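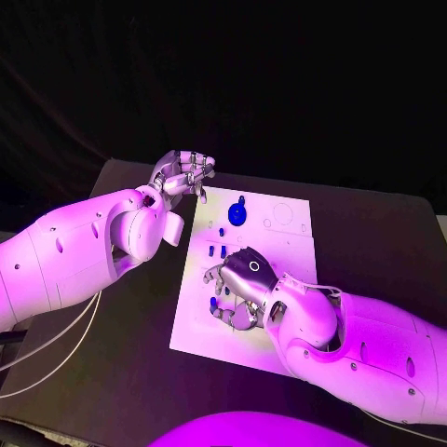 5.2 Robustness to coloured light

The policies in Section 5.1 were trained and tested under the same ceiling light. In this section we ask how much of that performance remains when the colour of the light changes and everything else stays put. The task is the parts-layout task from Section 3: small blue parts have to be placed on their outlines on a flat white layout, using two arms with multi-fingered hands and the head camera. Wrist cameras were not used in any of the runs reported here.

Demonstrations come from the Skernholm set, which holds 2,810 teleoperated episodes after filtering. Filtering removed episodes in which the operator stopped early or a part left the table. The light was varied between episodes and, in a smaller portion of the set, during an episode. We kept the dark curtain behind the table throughout so that background changes would not be mixed up with lighting changes. Separate background tests are left to Section 5.4.

We compare three policies. Prosico is the method described in Section 4, with the contact-phase head and the colour-shift augmentation both switched on. Prosico-A is the same network without the augmentation. The third is our own reimplementation of the Jeon baseline, trained on the same episodes with the same camera crop. All three output joint targets for both arms and both hands at the same rate, and none of them is told what colour the light is.
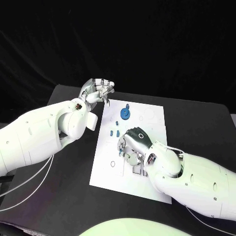 Figure 4. Head-camera view during the layout task, with the right hand lowered over the sheet and the left hand held above its upper left corner.

The position in Figure 4 is a hard one for a head-mounted camera. When a hand is low over the layout, the fingers hide much of the part they are working on, and the shadow of the hand falls on the same patch of white. Under plain light the shadow is a darker grey and the part stays clearly blue. Under strong magenta the white shells, the layout and the shadow all move toward the same range of pink and violet, and the policy has less to go on at exactly the moment it needs to judge the height of the fingertips.

Each policy was run for 35 trials per lighting condition. A trial counts as a success when the target part is inside its outline and both hands have withdrawn. We also recorded a partial result, where the part was released touching the outline but not inside it. Operators reset the layout by hand between trials from a printed list of start positions, and the same list was used for all three policies. If an arm stopped on a torque limit the trial was scored as a failure and not repeated.

Under plain light the three policies were close, and we don't read anything into the order. Under magenta light Prosico succeeded in 29 of its 35 trials. Prosico-A lost more trials than this, mostly at release, and the Jeon baseline lost the most. Its failures were different in kind - the hand often closed beside the part, lifted, and carried on with the placing motion as though the grasp had worked. Prosico did this as well, but less often.
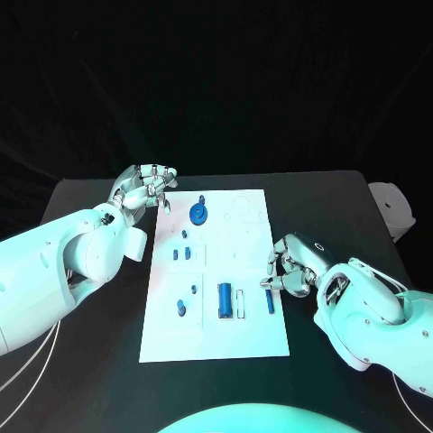
Part shape mattered more than we had planned for. The short pegs can be approached from almost any side, and an error of a few millimetres in the grasp usually does no harm. Long parts are less forgiving, and the error that counts is angular. At the start of a placement the large cylinder may be lying right next to its empty rectangular outline, so the hand has only a short distance to cover, yet this was not an easy case for any of the policies. The fingers have to come down over the cylinder without covering the outline, and from the head camera the two are so close together that the hand tends to block both. The slender rod, over near the right edge, gave the right hand a different problem: it lay at a slight angle, and the policies trained without augmentation tended to grasp it as if it were straight.

We looked at whether the network was using the printed outlines at all. Masking the outlines in the camera image at test time reduced success for every policy, with the largest drop on the long parts. Masking the idle arm made little difference to success but did change the motion. With the left arm hidden, Prosico moved the right hand in on a higher and slower path, possibly as a result of the few training episodes in which the operator rested one arm out of view.

Changing the colour during a trial was harder than starting under it. When the switch came while a hand was travelling, most trials carried on normally. A switch during finger closure was the worst case for all three policies, and the usual result was a pause followed by a second, weaker closure.

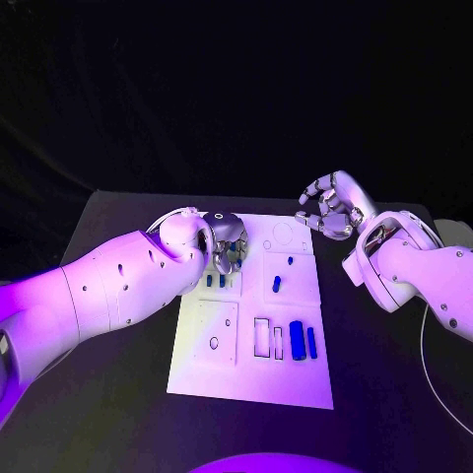 Joon-young Myung, commenting on an early draft, objected that the result may say more about contrast than about colour, and that blue parts on a white ground are a kind choice under magenta light. Parts in a red or orange plastic, Myung wrote, "would very likely sink into the background and take your success rate with them." We think this is a fair criticism. The Skernholm set has only blue parts, so we can't answer it from the data we have, and the claim in this section should be read as limited to these parts on this layout.

A small follow-up at Urkside in June used the same table with the light dimmed but not coloured. We ran only 4 trials there before a finger tendon had to be replaced, so no rate is given. The runs are included with the supplementary logs, along with the start-position list and the masking code.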